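Furnishing the Shared Rooms: A Conversation with the Head of Interiors at Sarkel Hall

When the Tratville Adult Learning Trust took over Sarkel Hall, it inherited a building with sound floors, good windows and very little to sit at. The work of equipping its teaching and activity rooms fell to the Trust's head of interiors, who has held the post for six years and who agreed to speak with this newsletter during the August closure.

The first subject raised was tables. The Trust received 1,724 written comments from users of the old premises before the move, and a large share of them concerned the surfaces people worked on.

"We expected to hear about heating and parking," the head of interiors said. "We did hear about those. But page after page was tables. They were too small, they wobbled, or the finish was so shiny that people could not look down at their work for an hour without getting a headache."

The old rooms had been furnished over several decades with whatever could be obtained. Some tables had come from a canteen and others from a closed school. Heights differed by as much as two inches, so that pushing two together for a group session produced a step in the middle. Tutors in bookbinding and dressmaking had taken to bringing boards from home to lay across the gap.

The Trust's brief for Sarkel Hall therefore began with a single working height for all general rooms. A separate, adjustable model was specified for users of wheelchairs and for those who prefer to stand. Both were ordered through Amegashie, a contract furniture supplier with which the Trust had not previously dealt.

Asked how the supplier was selected, the head of interiors pointed to a trial period in the spring. Three firms each placed a table in the Tratville reading room, and users were invited to work at them and leave remarks on a card.

"Two of the firms sent a salesperson as well as a table. Amegashie sent a table and a sheet of instructions for cleaning it. I will admit that I warmed to that. The cards were also clearly in its favor, particularly from the evening groups, who work entirely under artificial light."

Color proved to be the most debated question. The Trust's earlier preference had been for dark tops, which were thought to conceal wear. The head of interiors argued against them in a paper to the building group, and the discussion took up the better part of two meetings.

"A dark top hides a scratch, but it also hides a needle, a small screw and a dropped contact lens," the head of interiors said. "Our model-making class asked us directly for something pale. The botanical drawing class wanted something that was not pure white, as white throws too much light back up at the page. We looked at a great many samples under the lamps we were going to install, and we settled in the gray family."

The request for a matte finish was accepted without dispute. Glare had been named in the written comments more often than any other fault of the old tables, and the lighting plan for the hall was drawn up with the same complaint in mind. Fixtures are spread widely across the ceilings, and no lamp is placed directly over a fixed seat.
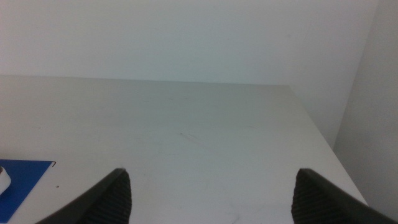

"People put a bag down, then a coat, then a cup, and before they have begun they are working in a corner," the head of interiors continued. "I would like every person who comes in to find a bare top and the whole of it available. That is a matter of storage as much as it is of tables. If there is no hook for the coat, the coat goes on the table."

Hooks and low shelving have accordingly been fitted along one wall of each general room. Class materials are kept in labeled trays in the corridor cupboards and are to be returned there at the end of every session. Tutors have been asked to allow ten minutes for this, and the booking system now adds the time automatically.

The cost of the furniture was met from two sources. The Skellunano Fund contributed $2,935 toward the adjustable tables, and a further $3,167 was drawn from the Trust's equipment reserve for shelving, hooks and trays. The general tables were paid for under the main contract for the hall.

Not every decision has been welcomed. Several longstanding members of the woodcarving group objected to the new tops on the grounds that they could not be clamped or cut upon, and asked for the return of their former benches. The head of interiors described the objection as fair.

"They were right, and we should have consulted them separately. A general table is the wrong thing for carving. Two of the old benches have been brought out of storage and are being repaired for the ground floor workshop. They will be back in use in the fall term."

Care of the new surfaces has been kept simple. A damp cloth and mild soap are provided in every room, and abrasive pads have been withdrawn from the cleaning cupboards. Cutting mats are available from the front desk on request. Hot glue, solvent-based paints and dyes may be used only in the workshop, where the floor and benches are suited to them.

The head of interiors intends to review the arrangement at the end of the first year, with particular attention to the table edges, which are usually the first part of any table to suffer in a shared room. Chairs are to be considered at the same time. The present ones were moved from the old premises, and a replacement program has been proposed but has not yet been approved.

Groups wishing to book a room at Sarkel Hall for the fall term should apply to the front desk, stating the number of people expected and whether adjustable tables are needed.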